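吉洛新村旧住宅红色水泥地面的使用现状与居民认知调查
学生课题研究报告

分享 12　评论 3

提交日期:2019年12月25日
课题类别:社会实践与地方建筑
校外指导:Ingvild Haugen(Grustau建筑与居住史交流项目)

摘要

红色水泥地面是二十世纪中后期我国城镇住宅中常见的一种地面做法,一般在水泥砂浆面层中掺入氧化铁红颜料,压光后打蜡养护,也有在普通水泥地面上涂刷红色地面漆的做法。随着住宅装修更新,此类地面日益减少,相关记录多散见于施工手册和个人回忆。本课题以吉洛新村为对象,通过问卷、入户测量和访谈,了解红色地面的留存数量、磨损情况、覆盖方式以及居民的保留意愿。调查共发放问卷222份,回收有效问卷169份,入户测量房间60间。结果显示,红色地面直接外露并仍在使用的家庭占27.8%,被瓷砖、地革或复合地板覆盖的占55.0%;居民的保留意愿与年龄有较明显的关系。本报告在此基础上对记录方法和日常养护提出若干建议。

关键词:红色水泥地面;旧住宅;居住记忆;磨损;社区调查

一、课题背景

(一)问题的提出

吉洛新村位于本市旧城东侧,由两个片区组成,共有住户418户。东片建成较早,为砖混结构多层住宅,楼梯间与户内地面多为现浇或预制板上做水泥砂浆面层;西片建成时间稍晚,部分单元在交付时只做普通水泥地面,由住户自行处理。两个片区目前均已列入外立面整修范围,户内部分由居民自行决定是否改造。

课题组成员中有两名同学的长辈曾在该小区居住。在前期讨论中,成员注意到,不同年龄的人谈起老房子时,常常会提到“红地”:夏天可以直接铺席子睡觉,过年前全家跪在地上打蜡,鞋底和袜子被染成淡红色。这些说法十分具体,但在已有的地方志、房产档案和校内图书馆资料中,有关户内地面的文字很少。档案通常只写“水泥地面”四字,不注明颜色,也不记载由谁施工、何时翻新。

课题组认为,地面是住宅中与身体接触最频繁的部分之一,又是装修时最先被更换的部分之一。如果在改造之前能够做一次基本的调查,所得材料对了解普通住宅的使用历史有一定价值。

(二)研究目的

本课题的目的包括以下内容:查明吉洛新村红色地面的留存与覆盖情况;记录不同房间、不同位置的磨损与褪色特点;整理居民关于施工、打蜡和修补的口述;了解居民对保留或更换此类地面的看法。课题不涉及房屋安全鉴定,也不对整修工程本身作出评价。

(三)概念说明

在日常用语中,“红地”“红水泥”“红漆地”常常混用。为便于统计,本报告作如下区分。

“掺色地面”指在面层砂浆中加入氧化铁红颜料,随捣随抹,压实抹光而成的地面。颜色存在于面层整个厚度之内,局部磨损后仍为红色,但会变浅、起砂。

“涂色地面”指在已经硬化的水泥面上涂刷红色漆料或其他涂料形成的地面。颜色仅为表面一层,磨穿后露出灰色水泥底。

两类地面在外观上有时难以分辨。调查中凡无法判断的,一律登记为“红色地面(做法不明)”,不作推测。

二、文献与资料整理

课题组在开展现场工作前,查阅了校图书馆和区档案室可供学生借阅的资料,分为三类。

第一类为施工类书籍。这类书籍对掺色地面的叙述比较一致,强调颜料须与水泥干拌均匀,同一房间应使用同一批材料,避免出现色差;抹光应分遍进行,收光时间取决于气温与湿度;完成后须覆盖保湿养护,达到一定强度后方可打蜡。书中对室内阴角、门槛、管道根部等位置也有提示,认为这些部位抹子不易到达,容易出现颜色深浅不一和压光不足。

第二类为房产和基建档案。吉洛新村东片的竣工资料保存较为完整,平面图、结构图均可查到,做法表中起居室和卧室地面标注为水泥砂浆面层,厨房和卫生间另有防水要求。做法表中没有颜色一栏。西片资料缺页较多,课题组未能找到完整的做法表。

第三类为回忆性文字,包括区文化馆编印的居民征文集和校报往年刊登的家庭史作文。这些文字中有关红色地面的段落一般只有一两句,但细节丰富。例如有作者写到,母亲将旧棉裤剪开叠成厚垫,孩子坐在垫子上由大人拖着来回滑动,既是游戏,也是给地面抛光。还有作者写到,搬家时把大衣柜移开,柜底的地面仍是新鲜的颜色,与四周形成一个清楚的长方形。

上述资料的不足在于,施工书籍讲应该怎样做,档案只记录部分结果,回忆文字又缺少可以核对的位置和时间。本课题尝试以同一小区为范围,将三者进行对照。

三、调查方法

(一)问卷

问卷由课题组自行设计,初稿二十二题,经试填后删减为十五题,内容包括受访者基本情况、居住时间、现有地面材料、是否见过或使用过红色地面、养护方式、更换原因及保留意愿。纸质问卷由成员在楼道口和社区活动室发放,并由受访者当场填写或次日交回。问卷共发放222份,剔除空白、重复和前后矛盾者后,得到有效问卷169份,有效回收率为76.1%。

为避免同一家庭重复计算,问卷以户为单位,每户只收一份。年龄一项按填写人本人登记。数据录入使用Plorkar表格工具,由两名成员分别录入后互相核对,不一致之处回查原卷。

(二)入户测量

入户测量于八月进行。课题组从愿意接受入户的家庭中选取房间60间,包括起居室、卧室、过道和封闭阳台。每间房间填写一张记录表,内容包括房间用途、地面尺寸、地面做法、颜色等级、裂缝与起砂位置、覆盖物种类等。

颜色等级采用比色卡对照的方法,分为深、中、浅、露底四级。测量点设在门口、房间中央、窗下和墙角,遇有家具遮挡时不移动家具,在表中注明“未测”。为减少光线影响,比色均在白天关闭室内灯具后进行,并由两人独立判断,判断不同的取较浅一级并加注。

(三)访谈

课题组对十四户居民进行了访谈,每次由两名成员参加,一人提问,一人记录。访谈不要求受访者按时间顺序叙述,提纲围绕“谁做的地面”“怎样打蜡”“为什么换或不换”三个方面展开。经受访者同意后录音,报告中引用时不写姓名,只注明片区和年龄段。

(四)指导与伦理

指导教师对问卷措辞和入户流程进行了审查。校外指导Ingvild Haugen在远程讨论中建议,记录时应把“颜色”与“磨损”分开填写,避免用“旧”“差”一类笼统词语。课题组采纳了这一建议,并据此修改了记录表。凡涉及家庭内部陈设的材料,未经同意不对外公开。

四、调查结果

(一)留存与覆盖情况

在169户有效样本中,红色地面直接外露并仍在使用的有47户,占27.8%;确认原有红色地面、现已被其他材料覆盖的有93户,占55.0%;其余29户为原本没有红色地面或已无法确认,占17.2%。

在93户已覆盖的家庭中,铺设瓷砖的36户,铺设地革的31户,铺设复合地板的26户。三者的分布与装修时间有关。据居民介绍,地革多为较早时期铺设,材料便宜,一天之内即可完成,揭开后原地面一般仍在;瓷砖铺设前往往需要凿毛,原有面层受到破坏;复合地板采用悬浮铺装,对下层影响较小,但边缘处常有打钉痕迹。

由此可见,“已覆盖”并不等同于“已消失”。仅从覆盖方式推断,地革和复合地板下的红色地面仍有一部分可能保存,合计涉及57户。由于课题组没有条件揭开检查,这一数字只能作为可能保存的上限。

(二)磨损与颜色分布

测量的60间房间中,38间的门口测点颜色等级低于同一房间的墙角测点,14间两处等级相同,8间因家具或覆盖物遮挡未能完成比较。门口至房间中央一般形成一条颜色较浅的带状区域,其宽度与家具摆放有关。单人房间中,这条浅色带常通向床边;起居室中则多通向餐桌和阳台门。

墙角是房间中颜色保留较好的位置。访谈中有居民认为,墙角“人踩不到,拖把也拖不到”,因此颜色深,但也容易积蜡和积灰,时间长了会发黑。课题组在记录时发现,部分墙角的深色确实包含蜡层和污垢的影响,单凭比色卡不能区分。对此,记录表增加了“表面有无蜡层”一栏,由成员以干布轻擦后填写。

空间狭窄的部位还存在观察上的困难。成员站立俯视时,墙角处的地面常处于阴影之中,看上去比实际更深;蹲下观察时,又因窗户反光显得较浅。 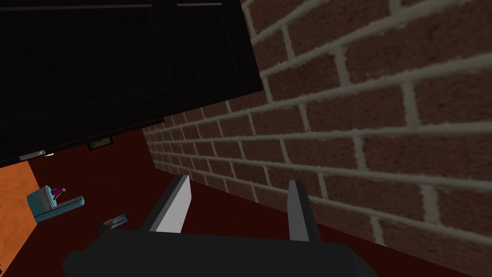 图1 计算机模拟室内的狭窄一角,地面为深红色

经过比较,课题组统一规定墙角测点取离两侧墙面各一掌宽的位置,比色卡平放在地面上,观察者身体不得挡住窗口方向。采用这一规定后,两名成员判断不一致的情况明显减少。早期已完成的九间房间按新规定重新测量,报告采用重测结果。

裂缝方面,东片房间的裂缝多与预制板接缝方向一致,呈直线,部分居民曾用白水泥掺红色颜料修补,修补处颜色普遍偏粉。西片裂缝较为零散,多出现在门槛和暖气管根部。起砂现象在封闭阳台最为常见,居民认为与早年阳台未封闭、受雨水和日晒影响有关。

(三)施工与养护的口述

十四户受访家庭中,有九户能够说出地面的施工来源。其中五户为交付时已有,四户为入住后自行施工或请熟人施工。一位东片的七十余岁居民曾在建筑队工作,他对掺色过程的叙述与施工书籍基本相符,同时补充了书中没有的做法:

“颜料买回来要先过筛,有疙瘩就会留下红点子。一间屋子的料要一次拌够,宁可剩下。收光的时候人往门口退,退到门外,这间屋子就三天不进人。”

另一位西片居民家中为涂色地面,她回忆地面漆刷过三次,前两次为自己涂刷,最后一次由丈夫的同事帮忙:

“刷漆那两天全家住到我妹妹家去。第一次刷完心急,桌子搬早了,四个脚印一直留着,后来再刷还是看得出来。”

关于打蜡,居民的叙述差异较大。有的家庭使用商店购买的地板蜡,有的将蜡烛头溶入煤油后使用,也有家庭从不打蜡,只用湿拖把清洁。课题组提醒,将蜡与煤油加热混合存在火灾危险,本报告仅作为历史做法记录,不建议模仿。

打蜡的时间多集中在春节前和家中有婚事时。几位受访者都提到,打蜡后的地面不允许穿鞋踩踏,客人来时需要换鞋,这一习惯早于后来铺地板的时期。一位四十余岁的受访者表示,她小时候最不喜欢的家务就是打蜡,但“蜡的味道一出来,就知道要过年了”。

口述中还反映出红色的选择并非完全出于喜好。多数受访者认为当时可供选择的颜料不多,红色容易买到,价格也低;也有受访者认为红色显得暖和、喜庆,灰水泥地“像没有完工”。东片一户曾使用绿色颜料,据户主介绍,颜色几年后就变得发灰,后来铺了地革。

(四)更换原因

问卷中关于更换原因的题目为多选。选择较多的依次为“不易清洁或起砂”“样式陈旧”“冬季感觉冷”“与家具不相配”和“出租或出售需要”。访谈中,年龄较大的居民还提到防滑问题。打蜡后的地面遇水较滑,一户家庭正是在老人滑倒后铺设了地革。

居民对“冬季感觉冷”的看法并不统一。部分居民同时把夏季凉爽视为这类地面的优点,一位受访者在复合地板铺好后的第一个夏天,仍把席子铺到没有改造的小房间里睡觉。

(五)保留意愿

对于“如果家中仍有红色地面,是否愿意保留至少一间”,169名填写人中,表示愿意的58人,占34.3%;不愿意的64人,占37.9%;无所谓的47人,占27.8%。

按年龄划分,六十岁及以上填写人61名,愿意保留的29名,占47.5%;三十五岁至五十九岁填写人70名,愿意保留的20名,占28.6%;三十四岁及以下填写人38名,愿意保留的9名,占23.7%。

年龄较大的居民愿意保留,原因主要为使用习惯和不愿再次装修,明确提到“有纪念意义”的并不占多数。年轻居民中表示愿意者人数较少,但填写的理由较为多样,包括颜色耐看、适合拍照、想保留祖辈房间原样等。由于年轻组样本较少,上述差异只能反映本次调查的情况,不宜直接推广到其他小区。

五、分析与讨论

(一)地面作为使用痕迹的记录

测量结果表明,磨损分布与家庭日常活动路线有较密切的联系。同样户型的两间起居室,由于餐桌和电视位置不同,浅色带的走向也不同。一户家庭的起居室中央有一处边界清楚的深色方形,户主说明该处曾长期放置缝纫机。此类痕迹在平面图和竣工档案中无法看到,却能够与居民口述互相印证。

同时应当注意,痕迹本身不能说明时间先后。课题组最初曾试图根据颜色等级推算家具摆放的年限,但因打蜡、修补和日照等因素差异过大,未能得到可靠结果,该部分内容已从正式报告中删去。

(二)做法差异与保存难度

掺色地面的颜色在面层之中,轻度磨损后仍可通过清洁和重新打蜡改善外观;涂色地面一旦露底,局部补漆容易产生明显边界。两类地面如果采用同样的清洁方法,效果也不相同。部分居民使用强碱性清洁剂除油,涂色地面随后出现起皮。今后如进行记录或修缮,应首先判断做法类别。

在本次测量的房间中,能够明确判断为掺色地面的31间,明确为涂色地面的17间,做法不明的12间。做法不明者主要为颜色完整、没有破损断面可供观察的房间。换言之,保存状况最好的一部分地面,反而最难在不损伤的前提下确认做法。

(三)居民认知与改造选择

问卷中“样式陈旧”与“有年代感”两个选项分别设在不同题目中,有23名填写人同时选择了二者。这说明居民对同一材料可以同时持有两种评价。课题组在初期分析时将保留意愿简单划分为“支持”和“反对”,指导教师指出这种划分过于粗略,后来增加了“保留至少一间”的表述。

此外,改造选择往往受到家庭结构影响。租住家庭通常没有决定权;准备为子女婚房装修的家庭倾向于整体更换;独居老人则较多维持原状。保护建议如果忽略这些条件,很难得到居民认可。

(四)与其他地区材料的比较

课题组通过Grustau交流项目阅读了一份有关集合住宅室内材料的课程资料。该资料采用逐间登记的方法,将地面、踢脚、门槛作为一个整体记录。本课题只测量地面,对踢脚线的颜色和高度没有系统登记,属于设计上的缺漏。据成员事后回忆,东片不少房间的墙根涂有与地面同色的漆线,由于当时没有列入表格,无法给出数量。

六、存在的问题

第一,样本来源不够均衡。问卷发放集中在白天,上班人群填写较少,三十四岁及以下居民的数量偏低。

第二,入户测量依赖居民自愿,愿意接受入户的家庭可能对老房子本身更有兴趣,因而不能以测量房间的情况代表全部418户。

第三,比色卡为课题组自行打印,两次打印的色调略有差异。课题组发现后停用了第二批卡片,但有三间房间的原始记录未注明卡片批次,只能保留原结果并在附表中标注。

第四,访谈中的年代信息多凭记忆,部分说法互相冲突。例如关于东片是否统一打过一次蜡,三户居民的说法各不相同,课题组未能查到书面材料,因此不作结论。

七、建议

(一)在户内改造前开展简易登记

建议居民或社区在更换地面前,填写一张内容简单的登记表,记录房间用途、地面颜色、做法和大致施工时间,并拍摄房间整体及门口、墙角等位置的照片。登记表样式可参照本报告附录一,填写一间房间所需时间较短,不影响施工进度。

(二)选择可逆的覆盖方式

对于希望改善使用条件、又不排斥保留原地面的家庭,可优先选择不需要凿毛和满粘的覆盖方式。铺设前应检查原地面是否受潮,避免覆盖后长期积水发霉。

(三)改进日常养护

掺色地面宜使用中性清洁剂,拖洗后及时擦干。有老人和儿童的家庭应慎用光滑蜡层,可在门口和床边放置防滑垫。地面起砂严重时,应向专业人员咨询,不宜自行使用成分不明的硬化材料。

(四)补充口述资料

熟悉施工过程的居民年龄普遍较大。建议后续课题优先访问曾参与施工、养护或房屋管理的人员,并将踢脚线、门槛和楼梯间地面一并纳入记录范围。

八、结论

吉洛新村的红色水泥地面仍有一定数量留存,其中一部分直接使用,另有一部分可能保存在地革和复合地板之下。房间门口普遍磨损较重,墙角颜色相对完整,但受蜡层、污垢和光线影响,需要采用统一的观察方法。居民对此类地面的态度与年龄、居住方式和使用感受有关,愿意保留者与不愿意保留者的人数相差不大。

本课题完成了一个小区范围内的基础记录,做法判断、踢脚线登记和西片档案补充等工作尚待继续。

致谢

感谢吉洛新村接受问卷、测量和访谈的各位居民,感谢区档案室提供查阅便利,感谢Ingvild Haugen对记录表的修改意见,感谢指导教师廖老师(Liao)对报告初稿的逐章批改。

附录一 房间地面登记表(文字版)

片区与房间编号:
房间用途:
房间长、宽:
地面做法:掺色/涂色/做法不明/其他
颜色等级(深、中、浅、露底):门口__ 中央__ 窗下__ 墙角__
表面有无蜡层:
裂缝位置与方向:
起砂位置:
修补情况:
现有覆盖物:
未测位置及原因:
测量人、复核人:

附录二 访谈提纲

1. 您是哪一年搬到这里的,入住时各房间是什么地面?
2. 红色地面由谁施工,使用了哪些材料?
3. 家里是否打蜡,由谁来做,通常在什么时候?
4. 地面出现过哪些问题,怎样修补?
5. 后来更换或覆盖地面的主要考虑是什么?
6. 如果重新装修,您希望怎样处理原来的地面?

评论(3)　分享 12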